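I finally finished the Te Moana jigsaw puzzle, all 428 pieces of it, and I'm still grinning! My sister mailed it to me in February with a note that said "good luck with the water," and boy, was she right. The bay is one huge stretch of blue-green (the boats took me a single evening, the waves took forever).

I started with the edges like everyone does, then sorted the blues into muffin tins by shade. Best idea I've had in years. On the worst night I placed 3 pieces and went to bed happy anyway.

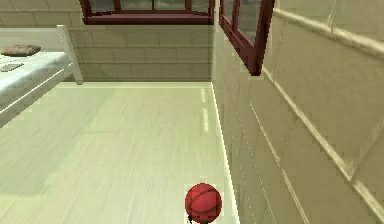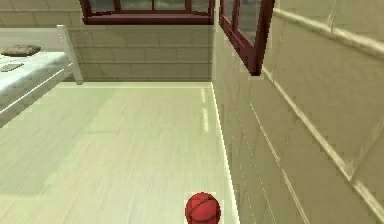
*Kelly Bickerstaff*

My favorite part was the little lighthouse, where the cut gets really strange, with long skinny knobs and one piece shaped like a boot. I love an odd cut! The Ambridge puzzle I did before this one had plain pieces all the way through, and I missed having something to hunt for.

Next up is Prelov, a night market with lanterns everywhere. It's bigger, so I'll need the leaf in the dining table. If you have a trick for sorting black pieces, please leave it in the comments, I'm opening the box tonight.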